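Elturberg with six players, worth it?

hexandhearth
Evening all. We've had Elturberg on the shelf since April and have only ever played it as a four, which has been lovely, but my sister's lot are coming to stay and I'd so like to get everyone round it at once. I gather you need the Tiravau expansion to go up to six. Does it drag? My brother-in-law is a dear man but he can think about one barge for the length of a kettle boiling, and then he wants to take the move back.

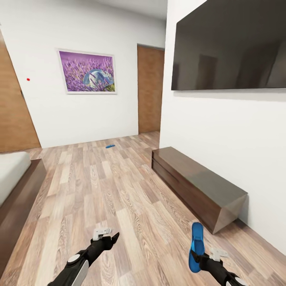
Orla Hayes
Oh, do it! We've played it with six several times now and it's a joy, though you must keep the trading rounds short or you'll still be there at midnight. Ours finished at 1679 in the calendar, with the bridge unbuilt and everybody cross with me.

TomasF
I'll have to disagree with Orla, fondly. Six is too many. The river cards run out before the last two players have had a proper go, and the Mac Mathúna house is far too strong when there are more people to tax. Four is the sweet spot, five if they're quick.
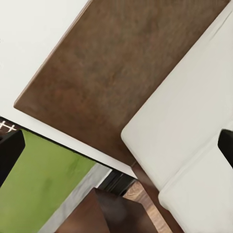
Space is the thing I'd worry about more, having tried it at my mum's on a fold-out thing that wobbled. The Tiravau board sits beside the main one and then each player has a mat as well, so it does creep outwards. A big brown wooden table like the one there, with a good straight edge to line your mats up along, suits it far better. Put the river deck in a corner and leave it there.
Tomás Foley

hexandhearth
Thank you both, even if I'm no further on! Ours is a decent size once the fruit bowl's gone. I may try taking the Mac Mathúna house out of the draw altogether.

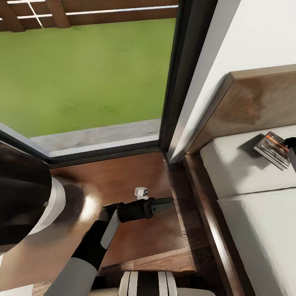
Do you need to sleeve all the cards before playing?
Only the 48 river cards, as they get shuffled every round, and the rest can wait.

Orla Hayes
I used Trulix sleeves for mine and they're a bit snug, so go gently. And please don't take Mac Mathúna out, Tomás only says that when he loses to it!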